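Service Robotics in the Home, Unit 4
Reviewing a tidying kit: the Pinia from Trumitmont

Reading before class: the Trumitmont setup guide, chapters 1 to 3. Bring your copy of the review form on Thursday.

1. What is being sold

Pinia is an add-on kit for an existing robot arm. The buyer gets a gripper, a mounting plate, a cable set and a license for the tidying software. The arm itself is not included. Trumitmont sells the kit to rental agencies and care homes, and the first job on its list is putting shoes away.

The license covers two sites. A third site needs a new contract. Students often miss this when they work out the cost, so read the price sheet to the end.

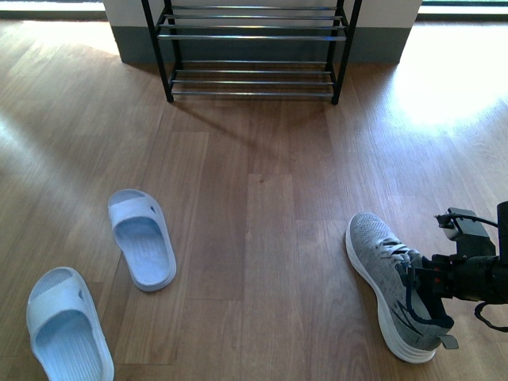
2. What the seller claims

Trumitmont makes its claims in terms of tasks. A task is one item moved from the floor to its target place. The brochure reports a test series of 290 tasks but does not say how many different shoes were used. Mirjam Declercq raised this point in her review for Garside, and it is still open. A high score on one kind of shoe tells a buyer little about boots or heels.

Keep the following terms apart in your notes:

Grasp: the item is held and leaves the floor.
Placement: the item rests on the target without support.
Completion: the item is placed, and the gripper has let go and moved clear.

The brochure uses "success" for all three.

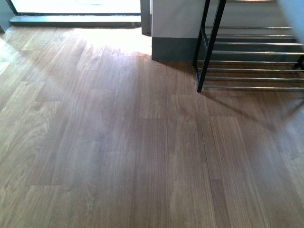 3. Setup and site conditions

The guide asks for a clear floor and a fixed target. The installer marks the target once in the software. If the furniture is moved later, the marking has to be done again, and the guide allows three tries before it tells the user to call support. Rüdiger Oltmanns will cover the marking procedure in the lab hour.

Direct sun is listed as "acceptable." No limit is given. When you review a site, write down the time of day and which way the windows face. 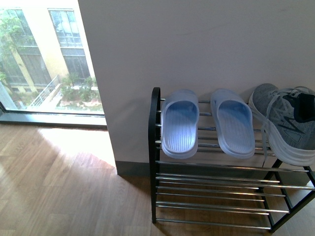

4. Judging a placement

Placement is scored on the final position of the item. The review form has one line for stability and one for order. Stability depends a good deal on the target. A shelf of metal rods gives a sole less to rest on than a solid board does. For order, look at whether pairs stay together: the two blue slides are side by side on the upper tier, with a gap between them, and would pass. Laces hanging over the side, as on the gray sneaker, do not lower the score on our form. Prollach's form takes off a point for them, so say which form you used.

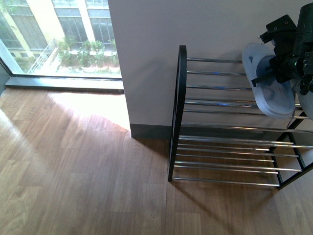

Fig. 4. Gripper on a slide sandal at the upper tier of the rack.

5. Assignment

Write a two-page review of the kit for a buyer of your choice. State the buyer's needs first, then go through the claims in section 2 one by one. Mark each claim as supported, unsupported or unclear. Hand it in to Yetunde Adeleke by the end of May.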